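Search this site
Search

Week 7 notes: Memory, caches, and why your loop is slow 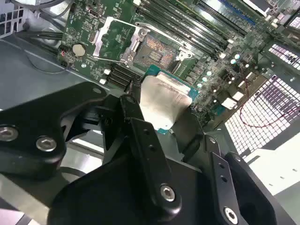 Okay, so last time we left off with the processor asking for a number and then sitting there waiting for it. I want to pick that up again, because a few of you came by after class and said the waiting part felt fake. It isn't fake! A trip to main memory takes so long that the processor could have done a whole pile of additions in the meantime.

My kitchen version goes like this. You're cooking, and the salt is on the counter. That's the cache. The flour is in the pantry down the hall – that's main memory. And if you're out of eggs you have to drive to the store, which is the disk. You don't walk to the pantry for one spoon of flour and then walk back for the next spoon. You bring the bag.

Bringing the bag is what a cache line is. When you ask for one value, the hardware grabs its neighbors too, on the bet that you'll want them soon. We call that bet spatial locality. The other bet, that you'll want the same thing again in a minute, is temporal locality. Please know both names for the quiz, I do ask.

Now the loop. Take a big grid of numbers, stored row by row, and add them all up. If you go along each row, you use every neighbor you paid for. If you go down each column, you use one value from the line, jump far away, use one value, jump again. Same sums, same answer, and the second one crawls. When I ran both in the Tatlow lab, the row version finished in 2 seconds and the column version took 65. I ran it again because I didn't believe it either.

Octavio Gallardo asked whether the compiler will just fix this for you. Sometimes it does swap the loops (try it with the optimizer turned up and see), but it has to be sure the swap is safe, and with messy code it often gives up.

For next time: read up to page 88 in the course packet, then do the grid exercise with three different grid sizes. Write down your times, even the weird ones. Bring them on paper – we'll put them all on the board and argue about where the jump happens.

Related notes
Week 5: What happens in one clock tick
Week 6: Pipelines and stalls
Week 8: Virtual memory and page tables
Lab sheet: Timing your own code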